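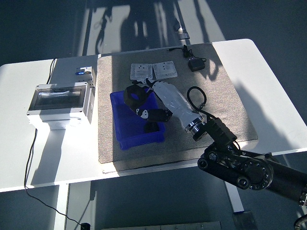
Fingers down in the blue bin, sun across the table.

Hello from the Olmont robotics club! I promised a few of you an update on our sorting project, so make yourselves a brew, I do go on a bit.

The idea is simple enough to say out loud: get the arm to pick small parts out of a bin and set them down on the mat. We've given ourselves 3 sessions for the bin part alone, and I already wish I'd asked for 5.

Amirul has been working on how the fingers curl, and Nuala is writing the bit that decides when to close them. They disagree about nearly everything and I love them both dearly.

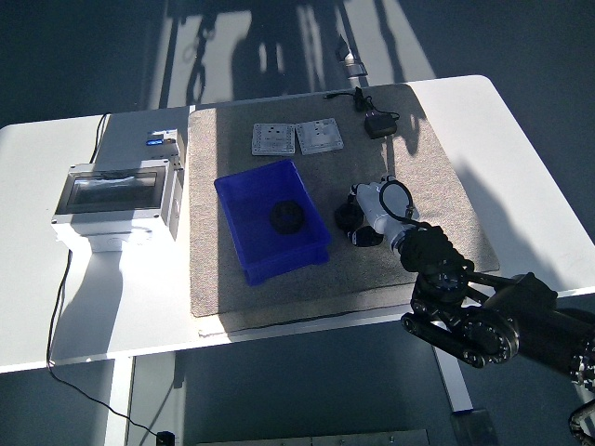
Hand beside the tray, round black piece in it.

Round things are our big headache at the moment. You can't get hold of them by a corner, bless them, and a flat bin floor gives the fingers very little room to get underneath. Anisa would like to try coming in at a shallower angle and I think she may well be right.

Sockets and the adapter come later, once we can trust the grip (Ilham has drawn up a lovely plan for those and is being very patient with the rest of us).

If you've had a go at picking up flat round parts with a hand like ours, please do tell me how you went about it! We're back at it in September and I'll read every reply.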